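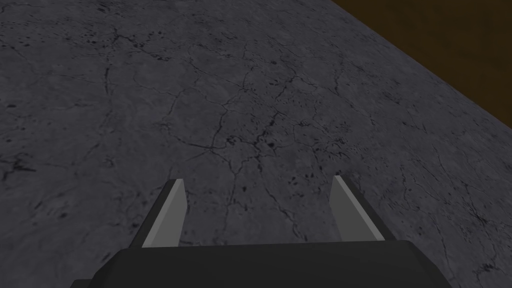

The Mimeck Shared Workshop is pleased to report on the spring stage of Skadari, the members' project to build a bench arm for sorting small hardware. The arm has its simulated wrist view in place. The bench top in the model now carries a cracked gray stone texture with dark speckles, and the two fingers are open over it with nothing between them. The lighter inner faces of the fingers are where the pads sit, and members should learn to recognize them, as most of the questions we receive concern pad alignment.

Skadari began as a request from members who repair household appliances and wanted mixed screws and washers returned to labeled bins. The workshop approved bench space and a parts budget of 394 dollars. The printed parts are charged separately at the usual member rate.

Work is divided between two leads. Young-sook Seok is responsible for the simulation and the control software. Natalie Naylor is responsible for the mechanical build, the wiring and the safety checks. Questions on either side should go to the lead concerned and not to the front desk.

On the choice of surface: the first version of the model used a plain white bench top. The vision routine performed very well on it, and the leads did not consider that a fair test. Real benches in this building are scratched, stained and marked with old glue. A surface with cracks running in every direction gives the routine a great many thin dark lines that are not screws.

The first run on the cracked surface was logged at 71 false detections. Most were short stretches of crack. A smaller share were the black pits, which the routine labeled as set screws with high confidence. After Ms. Seok revised the edge filter, the same run was logged at 24. The target before any real part is picked up remains zero.

A member asked whether the floor beyond the bench edge affects the results. It does, to a limited degree. The brown area is a strong contrast to the gray, and the routine used to treat the boundary as a very long object. A mask now excludes everything past the edge. The mask is set by hand and must be set again whenever the bench position is changed in the model.

Mechanical report from Ms. Naylor: the Yoo wrist bracket has been printed again with thicker walls. The earlier bracket flexed under load and the fingers closed out of line with each other. The new one has been fitted and the fingers meet squarely along the full length of the pads.

The finger servos are from Lultero and were bought used from a former member. One has noticeable play in its output gear. It will remain in place through the simulation stage - the model does not depend on it - and will be replaced before the first powered trial. Members with a matching spare are asked to write to Ms. Naylor directly.

Corrections to the build notes: step 2 gave the wrong screw length for the base plate. The notes in the project folder have been updated. Members who printed a paper copy before March should discard it and print again. The wiring page is unchanged.

Powered trials will take place only with a lead present. The emergency stop is mounted at the front left of the bench and must be tested at the start of each session. Long hair is to be tied back. Loose sleeves and lanyards are not permitted within reach of the arm. These rules apply to observers as well.

The simulation files are open to all current members. Please copy the folder before making changes, and please do not rename the texture files. Two members did so last month and the bench loaded without any surface at all, which took most of an evening to trace.

Members who wish to contribute additional bench textures are welcome to do so. Photographs of worn wood, dented steel and old linoleum would be of particular use. Pictures should be taken straight down, in even light, with no tools in view.

The next post in this thread will cover the bin layout and the order in which parts are to be sorted. Comments on the draft layout are open until 6 p.m. on the last evening of the month and may be left in the project folder.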